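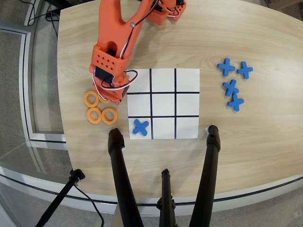
Tic-tac-toe board on the table, orange arm reaching over one corner

Subject: Re: platelets after second round

Hi Elwood and everyone,

Big news from our house! Mom's platelets came back this morning at 78, up from a number I didn't even want to type last month, and the nurse let her go home before lunch. She walked to the car on her own and asked for noodles, so we got noodles.

Elwood wrote:
> Has anyone had a round pushed back because of low counts?
> My brother was due in April and they sent us home. He's
> taking it hard and I don't know what to tell him. Also,
> does anybody's clinic do the blood draw the day before?

Yes to the first one! Mom's round 2 got moved back a week and we were all so gloomy, but Dr. Hattori told us she sees it all the time with this drug – she just wanted the marrow to have a little longer. Mom slept a ton, ate better, and went into the next one a lot stronger. Please tell your brother there's a whole bunch of us cheering for him.

On the draw, ask for the lab on the Irkau Street side. They open at 7 and we've had results by early evening, which saves the long drive for nothing. Parking there is so much easier too (I love that lot).

Neelam, thank you for the ginger candy tip, she's through two bags already! Does anyone know if the infusion rooms on the new wing have chairs that recline all the way? We were in 403 last time and Mom's back was sore for days – I'd happily ask for a different one.

Hugs to all,
Dusomden list member in 379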